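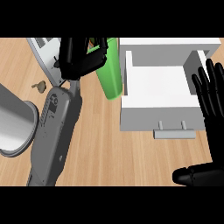 *Simulated workspace, teleoperated: left hand on the green container, right hand open beside the drawer.*

**Progress report, July. Remote demonstration of household tasks. To: Grandum program office. From: Teresa Szewczyk, Leretti.**

The short version, for whoever reads these on the train: we have 200 accepted demonstrations of the drawer task in simulation, we know which part of it is hard, and the hard part is the part we listed as "minor" in the proposal. Money is holding up. Patience is being monitored.

## What we said we would do

The plan for this period was to have people steer a two-handed robot through a tidy-up job by remote control, record what they did, and train a first policy on the recordings. The job is to take hold of a container, put it in an open drawer and close the drawer. All of it runs in the simulator for now. The physical setup at Staklow waits until you and we agree that the simulated one is worth copying.

The floor around the drawer unit is cluttered on purpose. We scatter large and small household items and vary their positions, so that an operator can't learn one path and repeat it in their sleep. One operator asked whether we could tidy up first. It was explained that this was the job.

## What we did

Five operators took part. Each had 48 minutes of practice before anything counted, which was the longest we could book the headset for without someone else's meeting ending up in it. They wear tracked gloves, and the robot's black hands follow their own, finger for finger, with a short delay that everyone complains about for the first session and then forgets.

A demonstration is accepted if the container ends up in the drawer, the drawer ends up closed, and no object has been thrown. The third rule was added in the first week.

We also rewrote the replay tool. The old one showed hand positions as a table of numbers, and I spent more hours than I'd like to bill staring at it. The new one plays the demonstration back from the operator's viewpoint, at any speed, with the contact forces drawn over the top. Nowakowski built the force display under the existing contract, on time, and has been insufferably polite about the state of our file formats.

## What we found

**Grasping is fine.** We had budgeted most of the period for it. Operators take the container from above, wrap the fingers around the upper part, and lift. A cylinder is forgiving, and people are good at hands. The policy picked this up faster than anything else.

**The idle hand is a nuisance.** While one hand carries the container, the other has nothing to do until it's time to close the drawer, and people park it wherever their own arm gets comfortable. Some hold it up with the palm open, right next to the cabinet. Some let it sink to the floor. One operator talks with it. The recordings include all of this, and a policy trained on them can't tell a habit from an instruction. Our first one copied the waving faithfully and knocked the drawer half shut before the container arrived.

We tried trimming the idle motion out afterwards, which made the moment when the hand wakes up look like a jump cut. What helped was boring: we now ask operators to choose a resting place for the free hand at the start and keep it there until they need it. After that change we recorded a further set of 50 demonstrations, and those are the ones I'd show a visitor. They're counted in the 200.

**Letting go is the hard part.** A long container has to be turned before it will lie down in a shallow tray, and the operator has to do this with no sense of touch. They go by sight, and at the moment of release their own black fingers are usually covering the thing they need to see. So they hesitate. The policy has learned to hesitate too, beautifully, and sometimes it hesitates until the episode times out.

I'd like to try a faint sound in the headset when the container touches the tray. It's a day's work, and it may annoy everybody, but it's cheaper than force-feedback gloves. I have seen the quote for those gloves, and I would like the program office to see it sitting down.

## Changes to the plan

- The release step becomes its own work item, with short demonstrations that start with the container already over the drawer.
- Operators record in shorter sittings. Quality drops late in a long one, and so does the language in the comments field.
- The move to Staklow slips until the release step works in simulation. I know this was the line you were hoping not to find.

## What we need from you

A yes or no on the slip, please, before the bench at Staklow gets promised to another project. Also a decision on whether operator voice comments count as personal data. We have been keeping them, with consent, and they are the most useful notes we've got ("turn it, turn it, oh you stupid tube" marks the start of the release phase very precisely). If they have to go, I'd want time to write up what's in them first, with edits.

The budget sheet is in the usual folder. The line marked "gloves, small" is a replacement pair for an operator whose hands didn't fit the first ones, and it's the only purchase outside the plan.

T. Szewczyk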